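Search Search for: Search

About Rustora

Rustora sorts and packs small goods for shops that sell by mail. We started in the back half of the old Hollmann building, with 2 benches and a pallet jack. We now have the whole ground floor at 1301 Grikley Road and a staff of 18.

Most of what comes to us is mixed. A customer closes a store, buys out another seller's stock, or lets a season's returns pile up, and the cartons arrive with buttons, ribbon, cord, trim, cards and fabric samples all together. We open the cartons, separate what is in them, put each kind of item in its own container, and send back a list. If the customer wants it packed for sale, we do that too.

Kyung-tae Baek runs the floor. He came from Nendik, where he handled incoming stock for 17 years, and he wrote the sorting rules we still use. Items are picked up one at a time. Thin, limp pieces go in divided containers so they don't slide under heavier things. Anything frayed or torn is kept and listed, and the customer decides what happens to it. We don't throw out scraps without asking.

New staff spend their first weeks on soft goods. Strips and offcuts are slow work, and they fold over on themselves and catch on whatever is next to them. After that people move on to boxed items and then to packing.

We take jobs from a single carton up to a full truck. The dock is open from 7:30 in the morning until 4 in the afternoon. We close for stock count in July, and cartons that arrive during that time are held unopened until we are back. Please put your account name on two sides of every carton and tape the packing slip to the top.

We don't store finished goods long term. Customers who need that usually arrange it with Grikley Road Storage next door, and we can wheel the pallets over.

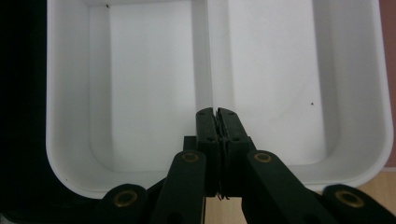
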